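Working in a Support Team
Handout 7: Breaks, rest and time away from the queue

These notes go with Wednesday's session. Read them before the seminar and bring your own rota if you have one.

1. Why breaks are planned

Ticket work is steady and mostly done sitting down. Mistakes tend to rise late in a shift, and so do short or careless replies. A break that is left to each person's choice is often skipped on a busy day, which is when it matters most. For this reason most teams write breaks into the rota.

The case we follow is the help desk at Flileo, in Doltombridge. In August the desk had 638 open tickets and two people on leave. The team leader kept the breaks as they were and moved the weekly meeting instead.

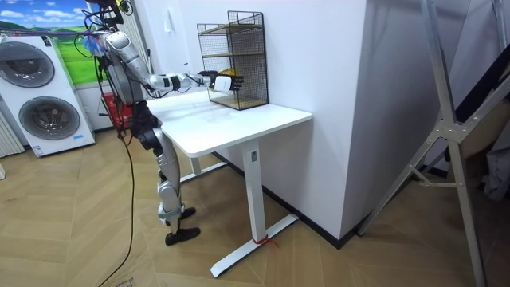
Arm reaching towards a wire shelf on a desk.

2. Short breaks and long breaks

A short break is a few minutes away from the screen. It doesn't need cover. A long break, such as lunch, does need cover, and the person going should leave a note on any ticket that is waiting for a reply from them.

Eating at the desk while reading tickets counts as work. At Flileo it was recorded as a break for months, so the figures for rest time were wrong. 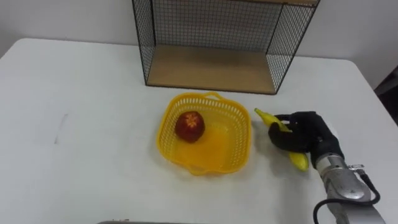

Mehwish Sandhu disagreed on this point in last year's seminar: "I'd rather eat at my desk and leave early. If the tickets get answered, why should it be written down as anything?" Her view is common. Consider how you would answer it if you wrote the rota, and whether it would work for a whole team.

3. Team outings

An afternoon out is a reward, and should be kept separate from ordinary rest. Check three things before one is announced:

Who will cover the queue. Flileo used Daza, an outside firm, and sent them the list of open tickets the day before.

Whether the time is paid. Say so in the invitation.

Whether people can say no. Staff with children to collect may not be able to stay late.

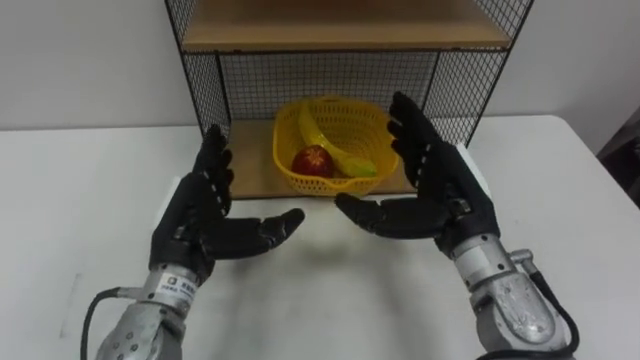

4. Task for the seminar

Read the Grekoten rota in your course pack. Mark every gap in cover between 12.00 and 2.00, then redraw the rota so that each person gets a full lunch. One page is enough.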